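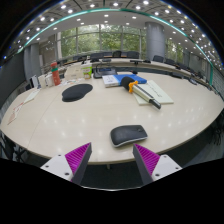 Nerkari handheld gripper, second progress report to Stotus, 1 Sep 2025. Written fast, build night at Clutel starts in an hour and I have the shop key. Short version: the hand works, the pads are finally decent, the logging is behind. We moved the pick trials off the workbench and onto a big glossy cream conference table, lots of ceiling lights reflecting in the top, and a plain black wireless mouse as the target. Shiny table plus black object was on the list of hard cases in the proposal. It's hard.

For anyone at Stotus who wasn't on the first call - Nerkari is a two finger gripper you carry around by hand, with a camera on it, so we can record picks without owning an arm. The arm comes later, if ever. Everything gets built in the shared shop at Clutel or on my kitchen counter.

Where we are

Fingers. Done, third version. Dark gray tapered bodies on white mounting blocks. The blocks have way more screw holes than they need, left over from when we kept moving the fingers in and out. Will clean up in the next print, not a priority. Version two fingers flexed sideways under load, these flex less. Still some.

Pads. Changed since July. The old ones were smooth and let go of anything rounded. New ones are magenta with fine diagonal ridges, color was whatever spool was on the shelf but we're keeping it, easy to find in the video. In-ho Noh worked out the ridge angle by gluing test strips to a clothspin, which sounds dumb and saved us about a month of arguing. Out of 75 logged tries with the new pads, 60 ended with the object held long enough to count. "Long enough" means until the person holding the trigger says so. Yes we need a real rule, see below.

Trigger. Return spring is too stiff. After a long session your hand hurts. Ainhoa Calvo has smaller hands than me and finds it worse. Softer spring ordered, the wrong one came, reordered.

Camera mount. Finally stays put. The view has a dark curved border at the bottom and that's fine, we mask it. What's not fine is that every time somebody takes the hand apart the camera goes back on at a slightly different tilt. Adding a locating pin. I keep saying this.

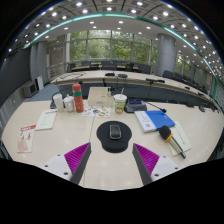 Fingers open either side of the mouse pad, mouse resting on the pad.

The mouse pad matters more than we figured. Black on black. On the bare table you can make out the outline of the mouse without trying, on the pad the tracking software (Tai, our own, still ugly) loses the edge and guesses. The raised wrist rest makes it worse, Tai likes to call that bulge an object all by itself. In-ho's fix is to lean on the silver part of the mouse and ignore the rest. Works on this mouse. Won't help with a different one so I dont want to count it as solved.

Second problem is clutter. We left everyday stuff on the table on purpose - water bottle, cups, papers, a notebook. The people holding the gripper have no trouble. Tai does. The bottle is tall and orangey red and close enough to the pad color that some clips get a third "finger" way in the back. Could swap the bottle. Would prefer to fix the color threshold, nobody's desk is going to be tidied for us.

Data

27 clips fully labeled. Over 200 recorded. So labeling is the bottleneck and I'd said it wouldn't be. Ainhoa has been doing most of it in the evenings and that can't go on. Two options:

- pay for part time labeling help out of the parts money we didn't spend
- label fewer frames per clip, just approach, contact and release

I'm for the second one. Ainhoa is for both. Need an answer from you on whether parts money can move, even a small amount.

Also the clip names are a mess. Two laptops, two naming habits, one of them mine. Renaming script is written and has been run on a copy, not yet on the real folder. 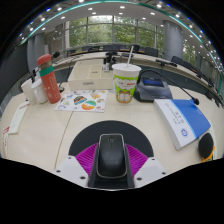 Back to the hold rule. Proposal now is: object clear of the table, both pads touching, held for a slow count of three, then set down under control. Drops during set-down get their own label. Right now they go in as good picks and they shouldn't, so expect the 60 to go down when we rescore. Rather you hear it from me now than find it in the final report.

Grasp direction also needs deciding. With the mouse you can go across the sides or tip it up and take it on end. Different people do different things and we haven't told them which. In-ho wants to leave it free, says variety is the whole point. I'd like at least one batch where everybody does it the same way, so if the numbers wander we know it's the hand and not the person. We'll probably do his way first, he's the one with the free afternoons.

Money

Under on parts, over on printing. Three versions of fingers plus pads eats material. Clutel doesn't charge us for machine time as long as we clean up and run the laser cutter intro for new members, which Ainhoa has been doing. Receipts are in the shared folder except the spring order, which I have to dig out of my mail. No changes asked for beyond the labeling question.

What slipped

The force sensor. It's in a drawer. The board we picked needs a different connector and by the time it was here the pads were taking all the time. I'd move it to the next period or drop it. Not going to pretend it'll be in by the end of this one.

The write-up for the Clutel site also slipped, the draft is half there. Assembly steps are written up to the trigger and then stop.

Next

Finish rescoring with the new rule. Locating pin. Softer spring in and tested by someone who isn't me. Color threshold in Tai, then the mouse pad clips again from scratch to see if the edge holds. Something other than a mouse after that - I was thinking a stapler, In-ho says a roll of tape, either one is in the shop already.

Need from Stotus: yes or no on moving parts money, and whether you want raw clips now or only after renaming. Email is fine. If it's a call please make it late afternoon, day job.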